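This site uses cookies to improve your visit. Accept | Manage settings

Teaching by Hand: Household Folding Tasks at Fletton
Speaker notes, March 18, 2026 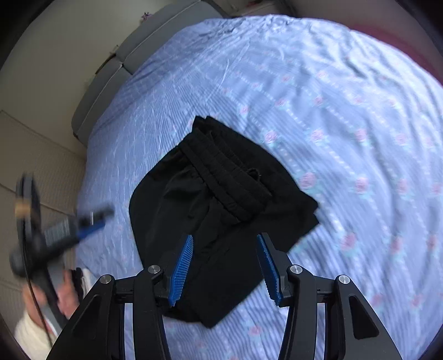
Slide 1. Welcome the audience and thank the Nusport laboratory for hosting. State the purpose of the talk: to report how the Fletton project records people doing ordinary household work, and what we have learned about the quality of those recordings.

Slide 2. Two methods were compared. In the first, an operator drives the arm from a console. In the second, the operator holds a pair of grippers and does the task directly. The console sessions gave us 165 usable demonstrations. The hand-held sessions gave us 2,000 over the same period. Pause here -- the difference usually draws a question.

Slide 3. Why clothing. Fabric has no fixed shape, and dark garments show few clear edges to a camera. Waistbands are of particular interest, as the gathered part is thicker than the panels and pulls the fold out of line. Patterned bedding was kept in the study at the request of the Rathjen team.

Slide 4. Instructions to operators. Approach with the jaws open. Keep both tools in view where possible. Move the second hand at a steady pace; fast motion blurs the picture and the tracking suffers. Do not correct a poor fold by hand -- use the grippers, or end the recording.

Slide 5. Review. Each recording is checked by a second person before it enters the training set. In October we removed 275 recordings, most of them for lost tracking. Mention that the Duda scoring sheet is available on request.

Slide 6. Limits. All operators had at least 18 hours of practice, and results for new operators may differ. We have not yet tested wet laundry.

Leave ten minutes for questions.

Related items
Console Control for Two-Arm Tasks: Workshop Summary
The Duda Scoring Sheet: Notes for Reviewers
Rathjen Bedding Study: Call for Operators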